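I met her at the Plirnel laundromat on a Tuesday, because that's where she does her best talking. She's cooked the community supper in Flurnamton for 6 years now, and she still won't use a recipe card (I asked, she laughed at me).

"You learn your pot," she told me. "Mine holds enough for 45 people if I don't fill the bowls too high. Then somebody's cousin shows up and I'm cutting more bread."

She started with two burners and a borrowed ladle in the old Brillholm hall. The first night she burned the beans! People ate them anyway, and one man asked for seconds - she still thinks he was being polite.

What about the big harvest supper, I wanted to know. That one feeds 300. She put down her towels for this part.

"Onions the night before. Always. I put the radio on and I don't answer the phone."

We got onto soup after that, and I have to say I've been salting mine way too early. She'd put the lentils in first, then the carrots, and leave the salt until everything's soft. Her dryer buzzed and she let it buzz.

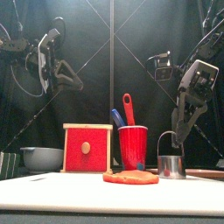 She also freezes the leftover broth in muffin tins, so I went home and tried it with mine, and now there's no room in my freezer for ice cream.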